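Truseck Shared Workshop
Equipment > Robotics bench > Hand-held gripper pair

Hand-held gripper pair (item 373)
Page kept by Britta Kettler, last gone over 2/5/21

If you've been following the Cerkum build on the corkboard by the door, you already know what these are for, and you can skip down to the borrowing part. For everybody else, welcome! Cerkum is our homemade cloth-folding machine, two arms on a bench-height stand, and this pair of grippers is how we show it what folding looks like. You hold one in each hand, you do the job the way you'd do it at home, and the cameras on the grippers record what the fingers see. Later on the arms try to do likewise, with varying amounts of dignity.

I started Cerkum in my spare room and brought it to Truseck when the stand got too big to walk past. The arms still live here, but a lot of the recording happens in people's houses, because a workshop table is flat and hard and a bed isn't. Cloth slides differently over a bedsheet. It bunches, the sheet wrinkles up along with it, and you end up chasing a sleeve across the mattress, which is just the sort of trouble I want the arms to know about before they meet it for themselves.

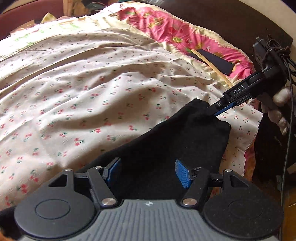
Dark clothes are the hardest, I should say that early. We had a nice run with light dish towels and got a bit pleased with ourselves, and then Quách went through the black clothing takes and found that the software was losing the edge of the cloth over and over. A hem on a black garment is a very faint thing to a small camera. So at the moment I'd much rather have black T-shirts, black sweaters and black fleece than anything else you own, and if you can lay them on something with a pattern, so much the better, as the software gets a lot of help from a busy background.

What you're borrowing

Two matching grippers, left and right, each with a gray ribbed body and two fingers on black linkage arms. The fingers end in blue pads with a bit of texture to them, and those pads are the only thing that ought to touch the cloth. The screws on the linkages are mine to worry about, so please leave them be, even if you're handy and even if you're sure (I was sure once, and spent a Sunday on the floor with a magnet looking for a spring).

The grippers come in the gray Hosico case, with the cables coiled in the lid, a lint brush, a spare set of 4 pads and a printed card with the steps on it. The case weighs more than you'd think, so bring a cart if you're coming by bus.

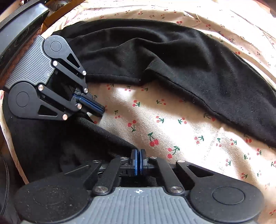 Getting a feel for them takes a little while, and I'd set aside your first evening for nothing else. The natural thing is to poke straight down at the cloth and squeeze, and then you come up with a great wad of it, or with the bedsheet too. Come in low and from the side. Let one finger slide under the hem, close gently, and lift a hand's width before you go anywhere. When you've got a good peak standing up on one side, bring the other gripper in to find the next corner. Slow is fine. Slow is wonderful, in fact, because the arms are slow as well -- they'll never move at the speed of a person who wants to be done with the laundry.

Try to keep both grippers in each other's view as you work. It feels odd for the first few takes, a bit like knitting with somebody else's elbows, but when each camera can see the other pair of fingers it's far easier for us to line up the two recordings afterward. Cables go over your wrists and down the outside. If they end up across the bed, stop the take and start a fresh one.

Please don't tidy up first, by the way. I get asked this a lot by kind people who are embarrassed about their bedrooms. Cerkum will one day have to work in real rooms with papers and bottles and whatnot lying about, and a few of my favorite takes have half a household in the background. Just put away anything with your name or address on it, and anything you'd be sorry to have other members look at.

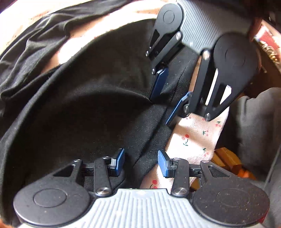 Fuzzy fabrics shed, and the round black housings on either side of the body pick up every speck. A little dust there does no harm. Lint on the finger pads is another matter: they start to slip, you squeeze harder to make up for it, and then the takes from the end of the evening don't match the takes from the beginning. Give the pads a wipe with a barely damp cloth between garments and let them dry before you go on. The brush is for the housings and the ribs only, please, as the bristles are too stiff for the pads.

Borrowing

The pair goes out for 3 days at a time to any member who has done the short bench introduction with me. There's a deposit of $37, which you get back when the case comes home with everything in it. If you've got the time, one garment done over and over in different starting heaps is worth more to us than a whole drawer done once each. Toss it, shake it, drop it from shoulder height, and begin again from however it lands.

Botched folds are welcome too! Leave them in and say "missed" out loud at the end, so that Quách can sort them when he goes through the sound. 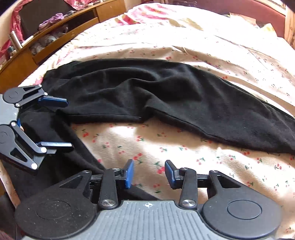 Can I use the grippers if I'm left-handed?
They work the same in either hand, and we have left-handed members who lead with the left one all the time. Write it on the card in the case, and keep to one leading hand through the whole session.

Returns go to the robotics bench, second shelf, case closed and latched. Bookings for February are on the clipboard next to it. If a pad has come loose or a finger feels gritty when it closes, tie the red tag on the handle and leave me a note, and I'll see to it before the next person takes it out.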